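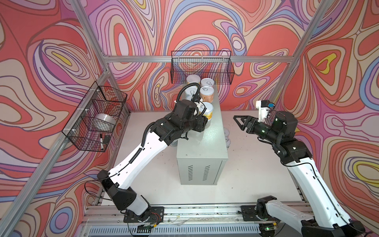
Setine Food Pantry Reopens Canned Goods Room

January 2023

The Setine Food Pantry has reopened its canned goods room following a change in the way donated cans are received, sorted and stored. The room had been closed to deliveries for 11 days while shelving was replaced and existing stock was checked.

Under the new arrangement, cans are grouped by contents and then by date before they are placed on the shelves. Round cans of the same width are stacked together, with the printed label facing outward and the oldest date at the front. Cans with pull-tab lids are kept apart from those that need a can opener and are set aside first for households without a full kitchen.

The pantry currently holds 700 cans, of which 500 were donated during the winter collection at Salminen Hall. The remainder was purchased with a grant from the Donuvon Fund, which also paid for the shelving.

"Families ask us for pull-tab cans more than for any other item," said Nathalie Hawthorne, director of the pantry. "Under the old system they were mixed in with everything else, and our staff spent a good part of each morning looking for them."

Cans with deep dents along the seam, swollen ends or missing labels will continue to be refused. Light dents on the side of a can are acceptable, as are torn labels, provided the contents and date can still be read. Donors are asked to leave original labels in place and not to write on the lids. Glass jars should be handed in separately at the front desk.

Each household registered with the pantry may now choose up to 40 items per month, including canned vegetables, beans, soup, fish and fruit. Requests for low-salt or sugar-free products may be noted on the pickup form. Households already registered do not need to apply again, and cards issued last year remain valid.

The revised sorting guide was prepared with the Skilteo Neighborhood Center, which operates a smaller pantry under the same rules. Copies in large print are available at both locations. Groups planning a collection are requested to contact the pantry office before setting a delivery date, as storage space for full cases remains limited through the end of the month.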